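4.2 Selektionseffekte in der Zuweisungspraxis

Die günstigen Rückfallzahlen der auf Drogendelikte spezialisierten Gerichtsabteilungen werden in der Evaluationsliteratur meist als Programmwirkung gelesen. Für diese Lesart fehlt bislang die Grundlage. Von den 486 Verfahren, die im Untersuchungszeitraum grundsätzlich in Betracht kamen, wurden 300 der Spezialabteilung zugewiesen. Über die Zuweisung entschied die Staatsanwaltschaft, und zwar nach Kriterien, die in den Akten nur teilweise dokumentiert sind. Adeleke vermutet, dass Beschuldigte mit festem Wohnsitz und laufendem Arbeitsverhältnis bevorzugt wurden. Unsere Durchsicht widerspricht dem nicht, belegt es aber auch nicht: In 41 Akten fehlt jede Angabe zur Beschäftigung.

Hinzu kommt die Behandlung der Abbrecher. Der Abschlussbericht des Modellprojekts Clesora zählt als Teilnehmer nur, wer mindestens zehn Wochen im Programm verblieb. Wer vorher ausschied, taucht weder in der Programmgruppe noch in der Vergleichsgruppe auf. Dass eine so bereinigte Gruppe seltener erneut verurteilt wird, ist wenig überraschend und sagt über die Wirksamkeit der gerichtlichen Aufsicht fast nichts aus.

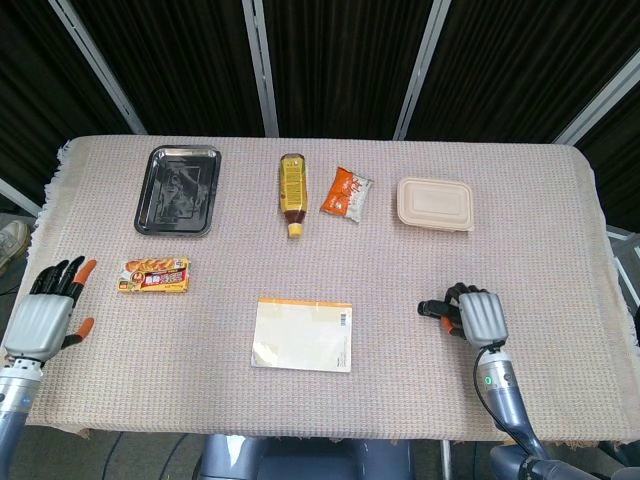 Abb. 3: Tisch mit heller Stoffdecke, schwarzem Metalltablett und liegender Kunststoffflasche mit gelbem Etikett.

Auch die Wahl des Endpunkts verdient mehr Zurückhaltung, als ihr gewöhnlich zuteilwird. Erfasst wurden ausschließlich rechtskräftige Verurteilungen. Eingestellte Verfahren, Weisungsverstöße und Delikte außerhalb des Bezirks blieben unberücksichtigt. Ob die Staatsanwaltschaft bei ehemaligen Programmteilnehmern häufiger von der Anklage absah, lässt sich mit den vorliegenden Daten nicht prüfen. Solange diese Möglichkeit offen ist, misst der Indikator womöglich das Verhalten der Behörde und nicht das der Betroffenen.

Eine Nacherhebung mit Intention-to-treat-Auswertung wurde im November angeregt, bisher ohne Ergebnis. Die im Folgenden berichteten Unterschiede sind deshalb als deskriptiv zu verstehen.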